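Home | Columns | Letters | Archive | About

In praise of the small print, or at least of somebody reading it

I bought a kettle in October and it came with a booklet of 202 pages. I should say that the kettle boils water. It has one switch. The firm is called Kudine and I have nothing against them, except that I now know how to dispose of their kettle in 11 languages and still can't work out how to get the lid off.

I read instructions. It's an unfashionable habit, somewhere between ironing tea towels and paying by cheque, and I have had to defend it at more than one dinner. The usual charge is that manuals are written by people who have never met the product. I used to deny this. Then I bought a bookcase from Skaven, whose leaflet has no words in it at all, only a bald man who is sad on page one and happy on page four. What he did in between remains a matter for scholars.

The wordless leaflet is sold to us as a kindness. Everyone can follow a picture! Except that a picture can't say "not yet", or "the other one", or "if it creaks, stop". Those are the things I want to know at nine in the evening with a shelf balanced on my foot. A plain sentence could do it. A plain sentence costs money to write and more to translate, and I suspect the bald man works for nothing. 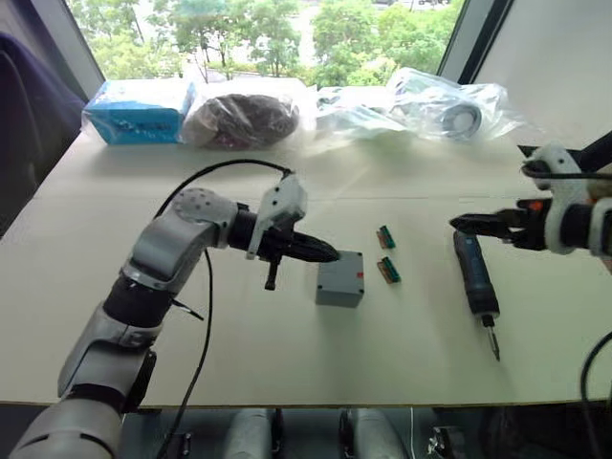
Morsy wrote in after my last column to say that I had the matter upside down: a good product needs no manual, and every page of instructions is an apology from the designer. It's a handsome argument and I've heard it from several people who own a door you have to be shown how to open. A spoon needs no manual, I grant. My oven is not a spoon. It has a symbol that looks like a snowflake being attacked by a fan, and I have lived with it for years without daring to press it.

What I miss is the old sort of booklet, the kind my mother kept in a drawer with the string. It was written by one person, you could tell, and that person had opinions. The one for her sewing machine told you to sit up straight. It said the tension dial was "best left alone by the impatient". I learned more about character from that machine than I did at school.

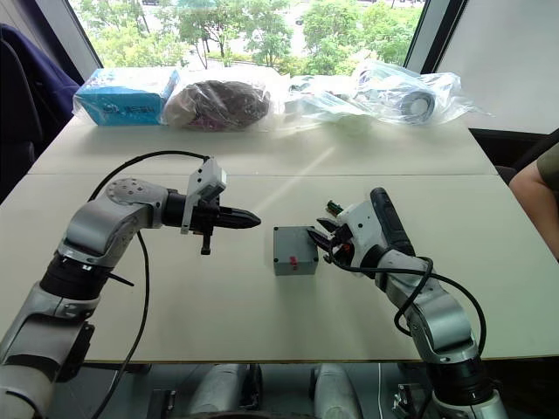 Now the opinions have gone and the warnings have moved in. Of the 202 pages, the first stretch begs me not to put the kettle in the bath. I hadn't been going to. By the time I reached anything about the lid I had been frightened off hot water altogether, and had a glass of squash.

So I would like fewer warnings and one adult sentence on how to open the thing. I'd pay extra. I would even read it twice.

Filed under: Grumbles, Home Life, Words

Comments (3)

Usov
The lid twists. Mine took me a week.

teapot_annie
My late father's lawnmower book had a chapter called "Before You Lose Your Temper". Still have it, the mower's long gone.

Morsy
I stand by every word. Also, press the snowflake, it's only defrost.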